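Keeping Stone Counters Sealed: A Fabricator's View

Reading time: 5 min

The technical lead at Derese, a stone shop in Wuvdale, has spent 14 years cutting and finishing kitchen counters. Most of the calls she takes now concern sealing, and most of those come from owners who have never tested their stone.

"People ask how often they should seal," she says. "I ask what water does on it. Put down a spoonful, wait 5 minutes, wipe it off. If the stone has darkened, it's taking in water."

Dense granites may pass that test for years. Others absorb quickly, particularly near the sink. She applies sealer to a clean, dry slab, lets it stand for the time on the can and buffs off the remainder. Excess left on the surface cures to a haze – the most common complaint she hears.

Cleaning causes more trouble. Vinegar is harmless to most granite minerals but attacks calcite, and it wears down sealer. She recommends a neutral soap and a damp cloth.

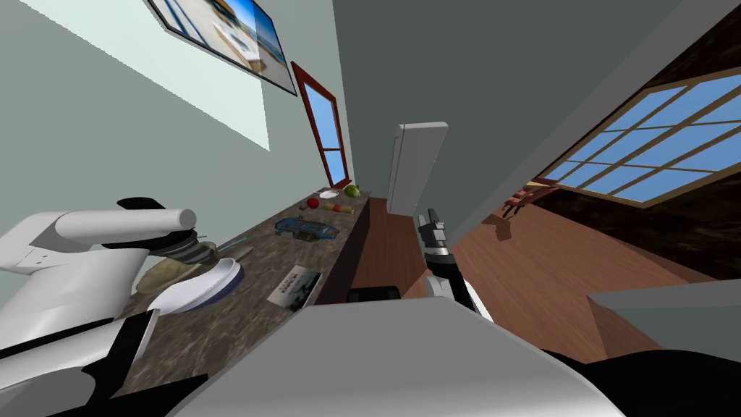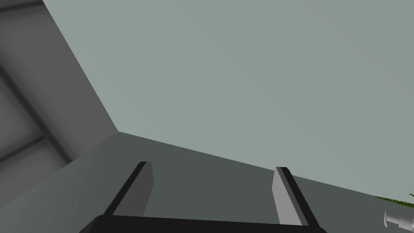 Seams are a separate matter. The shop fills them with tinted epoxy and will not release a job until the joint is flush. "A sealer won't fix a bad seam," she says. "If you can catch a fingernail on it, call whoever installed it."

Her next batch of absorption tests, on slabs from the Hamau quarry, begins in November.

Comments (3)

Did the water test by the faucet. Dark ring after five minutes, so I guess I know what I'm doing this weekend.

Does this apply to quartz?

Engineered quartz normally isn't sealed. Check the maker's care sheet.

Contact | © Trarnoron, September 2026 | Back to top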